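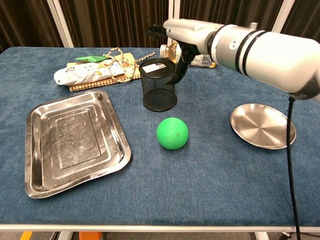
El brazo, con la pinza hacia abajo, junto al portalápices de malla; delante, la pelota verde.

Un servicio de manipulación para quien no tiene ingenieros

La firma Wenbridge ofrece desde el 27 de junio de 2024 un servicio de alquiler de células robóticas de sobremesa, denominado Brollico, dirigido a talleres, centros de formación profesional y pequeños almacenes. El contrato comprende el brazo, la pinza, la mesa con su bastidor y el programa de control Leltent, además de la puesta en marcha en el local del cliente.

La cuota asciende a 427 euros mensuales, con una permanencia mínima de 3 meses. El precio incluye la asistencia remota y dos visitas técnicas; los consumibles de la pinza se facturan aparte.

El interés de la propuesta reside en el tipo de tareas que admite. Los equipos de esta gama suelen presentarse con cubos idénticos sobre una superficie lisa. Brollico se ensaya con objetos corrientes y de comportamiento dispar: una pelota de goma, una bandeja rectangular de acero inoxidable, un plato redondo del mismo material, un rollo de tela atado con cuerda. Los metales pulidos devuelven reflejos que dificultan la localización del borde, y los tejidos ceden al cierre de los dedos. El tapizado azul de la mesa amortigua los contactos, aunque retiene polvo y exige una limpieza frecuente.

La delegación de Carrilho, donde se efectuó la evaluación para esta revista, facilitó el acceso al equipo durante dos jornadas. El personal sin formación previa completó la primera rutina – recoger una pieza y depositarla en otro punto – en 19 minutos, con la sola ayuda del manual. La interfaz de Leltent resulta clara en la definición de posiciones y menos satisfactoria en la gestión de errores: los avisos aparecen en inglés y remiten a códigos que el manual no recoge en su totalidad.

Conviene señalar asimismo que el cable desciende desde la parte inferior del brazo y pasa por delante del lado derecho de la mesa. En un aula o en un pasillo de almacén, esa disposición obliga a reservar espacio libre en dicho costado.

Wenbridge prevé publicar en agosto una versión de Leltent con los mensajes traducidos. Los contratos vigentes la recibirán sin coste adicional.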